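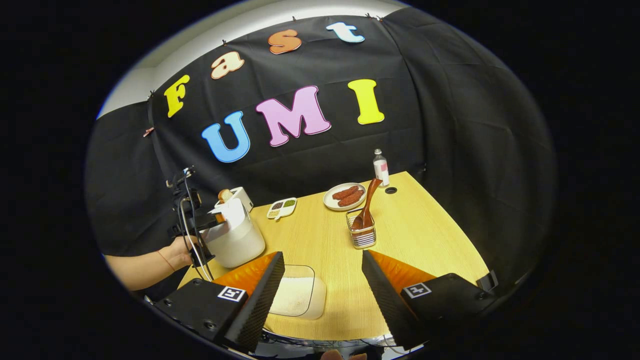

We use cookies to keep you logged in and remember your reading position. Accept / Manage

Section 4: Setting up and looking after the hand-held grippers

I run a pair of these for tabletop work, mostly breakfast stuff, and this section is the routine I wish I'd had when I started. It assumes you've done the charging and mounting in Section 3. If you have the older Skukport trigger handle, everything still works the same way, but your screws are shorter, so keep them separate from the new ones (I mixed mine up once and spent a whole Friday afternoon sorting it out).

4.1 Before you pick anything up

1. Lay both grippers on a soft cloth with the fingers up. Leave the power off.
2. Squeeze each trigger slowly and let it out again. You want one smooth travel with no click in the middle. A click means the slide rail needs cleaning, so go to 4.4.
3. Look at the orange pads on the inside of the fingers. Press each one with your thumb. If an edge lifts, peel the whole pad off and put on a new one. Glue under a lifted edge never holds for me.
4. Wipe the square markers on the fingers with a dry microfiber cloth. No alcohol! It clouds the print, and then tracking gets jumpy for reasons that take ages to find.
5. Check that both markers lie flat. I run a fingernail along all four edges.

Note: Left and right fingers have different marker numbers. If you swap fingers during a repair, swap the numbers in the Ferno settings page too, or the opening width will come out as nonsense.

4.2 Cables

6. Plug the camera cable in first, then the power lead.
7. Leave enough slack above the handle for a loose loop. Turn your wrist as far as it goes both ways and watch the loop. If it pulls tight, give it more.
8. Tie the loop to the upright with one soft strap, snug but not crushed.
9. Do the same on the second gripper, then cross your arms over the table and back. The two sets of cables shouldn't snag on each other.

Caution: Keep the loops well clear of anything that heats up. If there's a toaster on your table, unplug it while you're doing the cable check. I've melted one jacket already and the replacement took weeks.

4.3 Setting the finger gap

10. Power on and wait for the steady light.
11. Open the Ferno page and choose Gap. Let the fingers rest fully open and press Save Open.
12. Squeeze until the pads just touch and press Save Closed. Go gently here. If you crush the pads together, the zero point ends up too far in and every thin object will read as nothing at all.
13. Open and close 7 times at a normal speed. The closed reading should come back to the same place each time.
14. If it drifts, tighten the set screw behind the left finger by a quarter turn and start over from step 11.

Then I do a live try with real things. A light container is a good first grab, then something with a handle, like a spatula, and something round last. Round things show up a bad pad faster than anything else I own.

Note: The Adjei pads are softer and grip smooth plastic better, but they squash more. Redo the whole gap setting if you change to them.

4.4 Cleaning

Food jobs are hard on these. Grains and fine powders get into the ridges on the fingers and down the rail, so I clean after every session, even a short one.

15. Power off and pull the power lead.
16. Hold the gripper fingers down and brush the ridges with a dry toothbrush.
17. Wipe the pads with a damp cloth, then dry them.
18. Open the fingers fully and blow along the rail with a hand bulb. Canned air is too strong and pushes the grit farther in.
19. Put one small drop of Tivosov rail oil on each side and work the trigger a few times. Wipe off whatever comes out.

Caution: Don't rinse any part of the gripper under the tap.

I change pads after up to 800 grabs, sooner if they've gone shiny. Write the change on a bit of tape and stick it to the handle, well away from the markers.

Comments (3)

railrat70: Step 12 fixed mine. I'd been squeezing way too hard and blaming the software.

mopsy_b: Does the quarter turn go for the right finger as well? Mine only drifts on that side.

gridlock152: @mopsy_b same screw, it's the left one for both. Took me a while to believe it too.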